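Section 3: Installing the Vernier Under-Sink Water Filter

Before you start, clear the cabinet under the sink and check that you have the filter head, the cartridge, two lengths of tubing and the tee valve. The mounting screws are in the small bag taped to the bracket.

CAUTION: Connect to the cold water line only. Hot water will damage the cartridge and voids the warranty.

1. Close the cold water shutoff valve under the sink.

2. Open the faucet and let the line drain. Leave the faucet open.
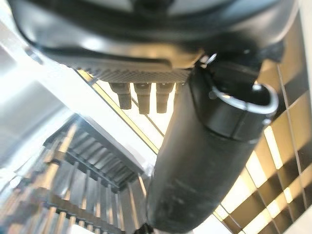
3. Put a towel and a shallow pan under the shutoff valve. Some water will remain in the line.

4. Unscrew the faucet supply hose from the shutoff valve. Thread the tee valve on in its place and tighten by hand, then a quarter turn with a wrench.

5. Attach the supply hose to the top of the tee valve.

Note: Homes in Herkville with older compression fittings need the Dai adapter, part 159. It is sold separately.

6. Hold the bracket against the cabinet wall and mark the screw holes. Leave 3 inches of clearance below the cartridge so it can be twisted out later. 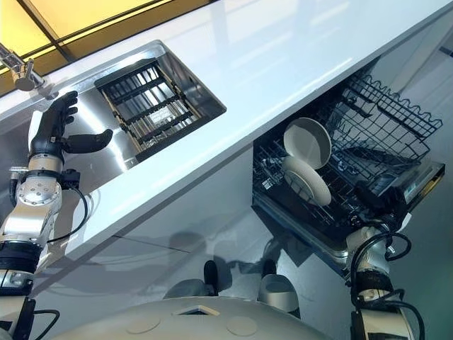

Sink with rack insert and chrome faucet.

7. Screw the bracket to the wall and hang the filter head on it.

8. Push the blue tube into the port marked IN until it stops. Pull back lightly. The tube should not move.

9. Push the white tube into the port marked OUT and run it to the filter tap. Avoid sharp bends.

10. Insert the cartridge and turn it to the right until it clicks.

CAUTION: Do not install where water pressure is above 75 psi. Fit a pressure reducer first.

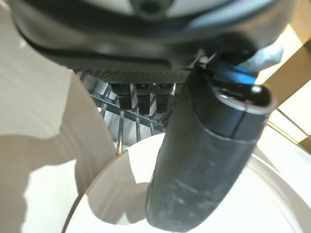
11. Close the faucet and open the shutoff valve slowly. Check each joint for drips. If a tube fitting leaks, shut off the water, pull the tube, trim the end square and push it back in.

12. Open the filter tap and run it for ten minutes. Gray or cloudy water is normal on first use.

13. Write the date on the cartridge label. Replacement cartridges are part 127.

For fitting questions, write to Carmela Marchetti, Parts Desk, Tarkomow Service Center. Include the part number printed on the filter head.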